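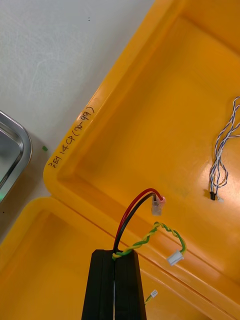

Wrist camera view: the fingers holding wire leads over the two sorting bins.

Pronport Wrist Camera and Finger Kit
Sold by Disteck. Two fingers, one camera bracket, one cable, screws.

Stock status: back in January
Page last edited: 2021-12-02

What it is

A pair of slim black fingers and a small camera bracket for hobby-size parallel grippers. It bolts on where your old fingers were. The camera looks down past the fingertips, so you get the tips and whatever is under them and not a lot else. If you want to see the rest of the bench you need a second camera, and we don't include one.

We sell this kit, so take our opinion of it with that in mind. The notes below come from Eliseo Cuevas, who has it on an arm in the shared workshop at Porneck and was using it before we agreed to stock it. He was not impressed by the maker's leaflet and neither were we.

What the leaflet claims

The leaflet says the kit "handles cables with ease." We would not print that on our own page. Wire leads are about the worst thing you can give a two-finger gripper. They bend away when you touch them, they spring back when you let go, and the connector on the end weighs more than the wire and swings wherever it likes. Two or three leads lying together will come up as a bunch whether you wanted them or not.

Eliseo's job on the bench is sorting leftover connector leads between plastic bins. He set himself a test of 900 picks over several evenings, counting a pick as good only if one lead was held and it landed in the right bin. He got 62 percent. Running the same job with bare connectors and no wire attached, he got 79. That is a fair picture of what you are buying. A person with tweezers beats it easily, and does not need a laptop.

What it does well

The fingertips meet flat. Ours closed evenly out of the bag, which we can't say for the last set we carried. Thin wire stays put once you have it, and twisted pairs are easier than single strands.

The camera cable has a proper strain relief. Small thing, but the old one didn't.

What it does badly

Shiny bins. Smooth plastic throws light back at the camera and clear connectors nearly vanish against it. Eliseo fought this for a week. A matte liner helps some. So does moving the lamp — try that first, it's free.

Depth. There is one camera and it does not know how far away anything is. The sample software guesses from the size of the fingers. Its guess gets worse near the bin walls, and the fingers will hit a rim sooner or later. Set your force limit low.

The fingers block the view of their own grip. You see the wire coming out of the tips and have to take the rest on trust.

Marker labels. The leaflet suggests reading handwritten bin labels with the camera. Wim De Graaf, who looks after our returns bench, tried it and gave up. Use printed tags, or write a fixed bin order into your script.

Fit

Fits the Jayawardena hobby gripper, both the old and the new body. Other grippers will need an adapter plate that you make yourself. We do not have a drawing for one and we're not going to guess at hole spacing on your behalf. Measure first, then write to us.

Setup takes almost 9 hours if you have never calibrated a camera to an arm. Most of that is calibration. The leaflet says "minutes."

Software

The sample program opens the camera, closes the fingers and saves pictures. That's all. It does not pick anything by itself, and the word "smart" on the packaging refers to nothing we could find.

Returns

Thirty days, fingers unscratched. If you have filed or glued the tips we can't take them back, though Wim would like to see what you did — he keeps a folder of people's fingertip changes and will send it if you ask.

Should you buy it?

For a home arm that moves blocks around, probably no. The fingers that came with it are fine. If you already work with small connectors and have patience for bad evenings, it's the least annoying kit we've tried at this size. Leave a note with your order saying which gripper body you have.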